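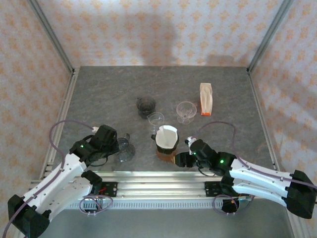
Ticket 139 – No sound from backing track channel
Opened by: Dragica Popescu
Product: Starik stage sampler, firmware 2.13
Status: Closed

Problem
I play keys and sing over backing tracks. At rehearsal in the Latgate hall the click came through my in-ears but the tracks didn't reach the mixer. Same set file worked in October. Output 2 is dead on every song in the set.

Tried so far
Swapped the cable. No change.
Moved the cable from output 2 to output 1. Click comes through the speakers, so the mixer channel is fine.
Restarted the sampler with the USB keyboard unplugged. No change.

Support reply, Wed 27 January
Please open Settings, then Routing, and tell us what is listed next to "Tracks". Also load the factory demo song and check whether output 2 plays.

Dragica Popescu
Demo song plays on output 2. In my set, "Tracks" says "Headphones only". I didn't set that.

Support reply
Set files saved before the update can load with the old routing. Change "Tracks" to "Output 2", save the set under a new name and reload it. Keep the old file until you have checked all 13 songs.

Dragica Popescu
Done. All songs play now – "Clemeo" was a bit quiet, but that was my own level setting. You can close this.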